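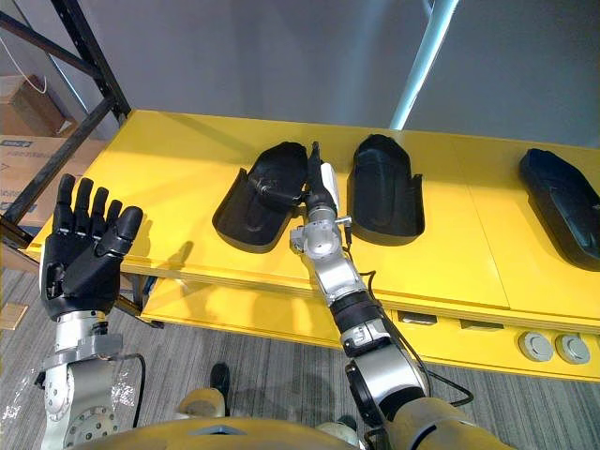
Two different hands and three shoe-shaped trays on the yellow table.

I get asked the chores question more than any other now, usually by people who have just seen a video of a robot folding a towel. Can I buy one yet? Will it do the dishes? My sister asked again on Sunday while she was doing my dishes.

My short answer is still no, with a longer answer behind it. I spent part of October at Rendstead, where a small group is trying to get a two-armed robot to handle trays. That is the whole job. A tray is on a table, the robot picks it up, the robot puts it where it belongs. The trays are black plastic and shaped like shoes, the kind of thing a shoe line would go through all day long. At home the same job would be putting away sneakers or moving a baking dish from the counter to a shelf.

I picked that job to write about for a reason. It is boring, it looks easy, and a tired teenager on a first shift could do it without thinking.

Mared Nicholas runs the work there. She used to set up packaging machines, and she talks about the robot the way she would talk about any other piece of equipment. I asked her how good it was. She said that depends on who puts the trays down. If she lays them out square to the table with space between them, it does fine. On the best run they had while I was visiting, it placed 24 out of 26. Then she had someone from the office come in and set them down any old way, and it got 11.

Most of what I want to say about household robots is in those two numbers. A factory can make the world neat. You build a fixture, you paint a line on the floor, you tell people where to put the bins. My kitchen has no fixtures. The bowl is wherever my kid left it, and it may have a spoon in it.

The tray itself causes more trouble than I expected. It has a rim you can grab, so you would think a simple gripper would be happy. But the rim is curved at one end, and if the fingers close near the curve the tray swings. A person feels that swing and squeezes a little or shifts the thumb. The robot finds out when the tray is already crooked. Then it has to decide if crooked is good enough, and that decision is harder to program than the grab.

The question of hands comes up here too. A slim gripper with two fingers is cheap, tough and easy to reason about. A five-fingered hand can in theory do what yours does, and people love to look at it. I asked Mared which she would choose if she could only keep one, and she said the gripper before I had finished asking. For trays, I agree with her. For a house I am less sure. Try opening a bread bag with a pair of tongs, then try tying it shut again.

Speed is the other thing the videos hide. Many of them are sped up, and the small note in the corner telling you so is easy to miss. In real time a tray took the robot long enough that I caught myself wanting to reach in and help. Mared says she had the same urge for the first month. Her target is 400 trays in a shift with no one touching anything. Right now they get to 200 on a good day, with a person close by.

That person is the cost that gets left out. If a robot loads my dishwasher and I have to stand next to it, I have not saved anything. I have bought myself a slow coworker. On a shop floor it can still pay, because one person can watch several machines, and Mared thinks that is where all of this lands first. Wallner, a parts shop a few miles from her, has already asked to try one on a sorting bench. They don't need it to be clever – they need it to keep going after lunch.

So, where I come down. Shop floor, one job, parts that always look the same: close, and in a few places already worth the money. Shop floor, mixed parts, people walking through: a few more years. Home: floors are handled, and have been for a long time. Anything that involves picking up an object nobody has measured, I would not plan around it.

I may be wrong about the pace. I wrote much the same thing two years ago and said a tray job like this one would be out of reach until the end of the decade, and it clearly isn't. I'll go back to Rendstead in the spring if Mared will have me, and I'll bring my own shoes for it to try.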